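Most of the mess on a kitchen table after a meal comes from moving wet things across dry things. Put the drying rack in the right place before you start and half of the wiping goes away. These notes are for people who wash up by hand in a small kitchen and have to use the table as a draining board.

## Choosing a rack for a table

A rack made for a draining board usually has an open bottom and no tray, and it will leave a puddle on a table. Look for one that either comes with a tray or has feet that will stand inside one.

Wire racks dry faster than solid plastic ones, as the air gets at both sides of the plate. Thin wires are fine for plates and bowls. They are less good for small cutlery, which slips through and ends up lying in the tray. If yours does this, stand a mug in one corner of the rack and put the teaspoons in that, handles down.

Check the coating before you buy. Run a fingertip along the wires, and especially over the ends and the joins. A rough spot in a white coating is where the rust will come through, and rust marks on a pale plate take some shifting. If an old rack has begun to rust at one point only, dry it well, rub the spot with fine sandpaper and touch it up with enamel paint. Leave it for a full day before use, and keep painted spots away from anything that touches food. If it is rusting in several places, replace it.

A handle is worth having. You can lift the whole rack off the table when you need the space, with the plates still in it, provided you take the heavy things out first.

## The tray underneath

The tray matters more than the rack. It should be a little bigger than the rack all the way round, with a lip. A tray exactly the same size as the rack will let drips run over the side each time you lift a bowl out.

Any shallow tray will do. I have used a baking tin, the lid of a storage box and a proper drip tray from Treler. The baking tin was the worst of them because it marked, and I could not see how much water was in it. A see-through tray in a strong colour is easy to check and easy to spot when you are reaching past it.

Empty it after every wash. Water left overnight goes cloudy, and after a couple of days it leaves a slimy film along the corners. To clear the film:

1. Tip out the water and wipe the tray with kitchen paper.
2. Pour in a cup of white vinegar and enough warm water to cover the bottom.
3. Leave it for 20 minutes.
4. Scrub the corners with an old toothbrush, then rinse and dry.

In a hard water area, do the same with the rack once a month. Stand it in the sink, pour the vinegar and water over it and brush the joins.

If the tray slides on a smooth table, put a folded tea towel under it. Change the towel when it gets damp, or you will end up with a pale patch on the wood.

## Where things go on the table

Think of the table as having a wet part and a dry part. The rack and its tray are the wet part. Food that is still out, seasonings and anything with a paper label belong in the dry part, well away from where your hands drip.

The way I do it now is to put the rack in the middle, within easy reach, and the food behind it. Used plates come to the front edge, nearest to me, with the spoon or fork laid across the plate. They can be picked up together and taken to the sink without dragging a sleeve over anything. Patties, sauces and spices stay at the back until they have been eaten or put away.

Kanako Nakajima, who taught me to cook in a kitchen smaller than mine, did it the other way round, with the rack against the wall and the food at the front. It works if you are left with very little food. With a big rack you find yourself leaning over the leftovers with a dripping bowl in each hand.

Spices in an open tray with compartments are handy while cooking and a nuisance afterwards. Steam and drips make them clump. Cover the tray with a plate as soon as you stop using it, or tip each pile back into its jar if it has not been touched with a wet spoon. If it has, use it up that day.

On my own table the bottle stands at the back left, with the small plate of patties and the spice tray to the right of it. The rack sits on its orange tray in front of them, and the pink plate with the spoon across it is nearest the front.

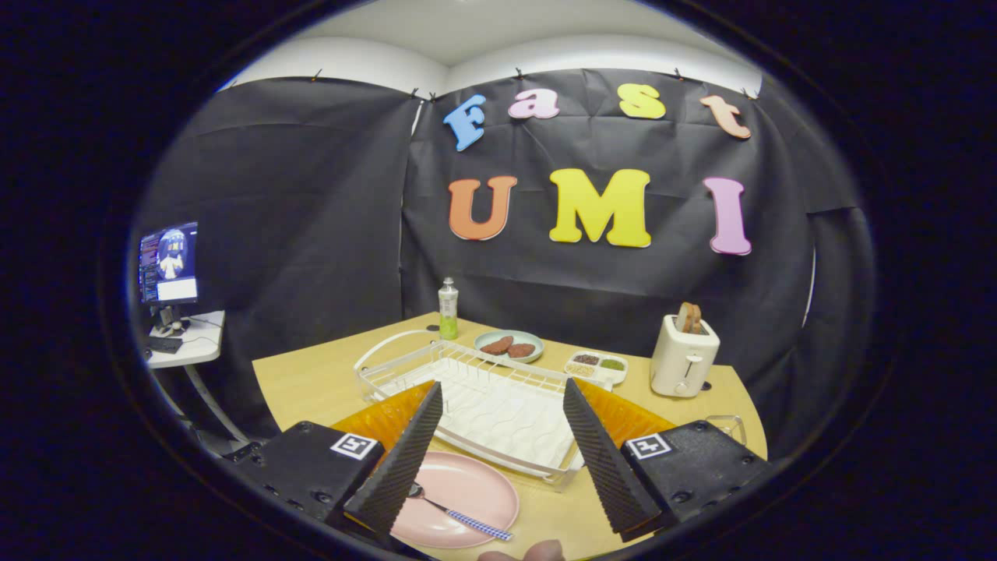
## Washing in the right order

Wash the cleanest things first. Glasses go before cutlery, cutlery before plates, and pans last of all. Change the water when it goes greasy, even if there are only two things left.

Scrape before you wash. A silicone spatula gets more off a plate than a fork does, and it will not scratch. Fat from fried food should be wiped off with kitchen paper and put in the bin. It sets in the waste pipe if it goes down the sink.

Spoons with decorated handles need a bit more care. Patterned handles are often plastic or ceramic fixed to a metal bowl, and the join is the weak point. Do not leave them standing in hot water. Wash the bowl of the spoon, wipe the handle, rinse quickly and dry by hand. If the handle works loose, clean out the old glue with a pin, dry it completely and refix it with a food-safe epoxy.

Coloured plates can pick up grey marks from metal cutlery. They look like scratches but are mostly metal left on the glaze. A paste of bicarbonate of soda and water, rubbed on with a soft cloth, will take them off. Do not use a scouring pad.

## Loading the rack

- Put big plates at the back and small ones at the front, all facing the same way.
- Leave a gap between bowls. Two bowls nested together will still be wet the next morning.
- Tilt mugs so the hollow in the base drains.
- Keep heavy pans out of a light wire rack. Dry them with a cloth and put them straight away.
- Lay sharp knives flat on a towel, where they can be seen.

If the rack is too small for one meal's washing up, do it in two lots and dry the first lot by hand. A piled rack is how plates get chipped.

## Looking after a wooden table

Wipe up water as soon as you see it. On an oiled or waxed table, a drop left for an hour can leave a ring. On a varnished one you have longer, but water will get in wherever the varnish is worn, usually along the front edge.

For a fresh white ring, lay a dry cotton cloth over it and press with a warm iron, no steam, for a few seconds at a time. Lift and look each time. If the ring is still there after five or six goes, leave it a day and try a little furniture wax on a soft cloth.

Sticky patches from sauce bottles come off with warm water and a drop of washing-up liquid. Wring the cloth out hard and dry the table straight after. It is better to stop the patches forming: wipe the neck of the bottle before the cap goes back on, and stand it on a saucer if it is a dripper.

Oil stains on bare wood are harder. Cover the spot with cornflour, leave it overnight and brush it off. Repeat until the flour stays white. Turmeric and chilli will leave a colour whatever you do, though sunlight fades the yellow over a few weeks.

## Cooked patties and other leftovers

Cooked meat or fish patties should not sit on the table while you do all of the washing up. Let them cool, then cover them and put them in the fridge within two hours. Put a square of baking paper between them if you stack them, and eat them within two days.

They reheat best in a dry frying pan with a lid, on a low heat, turned once. Cut one open and make sure it is steaming hot in the middle.

## Putting it all away

Dry the rack and the tray before you store them. I hang the rack on a hook inside the cupboard door and slide the tray in upright beside the chopping boards. If you have nowhere to hang it, turn it upside down on the tray and keep it on top of the fridge with a sheet of newspaper under it. Change the paper when it starts to curl.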